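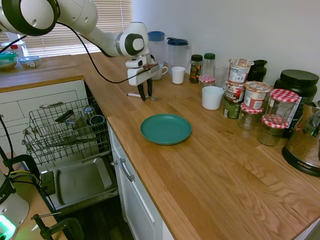 Sep 19, 2021

I have been putting off the kitchen worktop since we moved to Vildale. Everything else got a home in the first month. The cupboards were done, the drawers were done, and then whatever was left over went along the back wall and stayed there. You stop seeing it after a while. Jars, pitchers, yogurt pots, a spice jar that never made it back to the shelf, all in a row as if they had been planned.

The worktop itself is the thing I like most in this kitchen. It is light oak butcher block and it goes round the corner in an L, and we paid 2,000 for it fitted, more than I have ever spent on anything you chop onions near. So it annoys me that I can only get at the front half of it.

Agata came over and told me to sort by what gets used daily. I tried that. Mugs and cups, yes. The clear pitchers with the blue lids, yes in summer, no the rest of the year, but they are too tall for any shelf I have so they stay out regardless. The big black canister is also too tall. I could take a shelf out of the end cupboard – Gareth has offered to do it – but then I lose the space for the baking tins.

The jars with the red and white checked lids are my own fault. They are jam jars and I keep them when the jam is finished. My mother did the same. The small ones are good for dressings and the end of a bag of seeds, and the taller ones do for lentils. What I don't do is label them, so there is one with something brownish in the bottom that I will have to open and smell before I decide. I have 60 labels from Hakisden in the drawer, bought for this exact job last September, still in the packet.

Yogurt pots next. I stack them for seedlings and then forget it is the wrong time of year for seedlings. They can go in the shed.

The teal plate stays out. It is flat with a slightly raised rim, so it holds toast crumbs well, and it is the one I reach for at lunch. I had thought of getting more in the same colour but Plovier only had bowls left when I looked.

Other decisions so far:

Spice jar back with the other spices.
Marker pen in the drawer with the labels, so I have no excuse.
Small fork back in the cutlery tray.
Green can to the tins shelf.
Black container with the rounded lid – undecided.

I oiled the wood when we first moved in and it is due again. Two thin coats, leave it overnight, wipe off what hasn't soaked in. That means clearing all of it at once, back wall included, so I may as well do the sorting on the same day. Tsehay has lent me a crate to put things in while the oil dries.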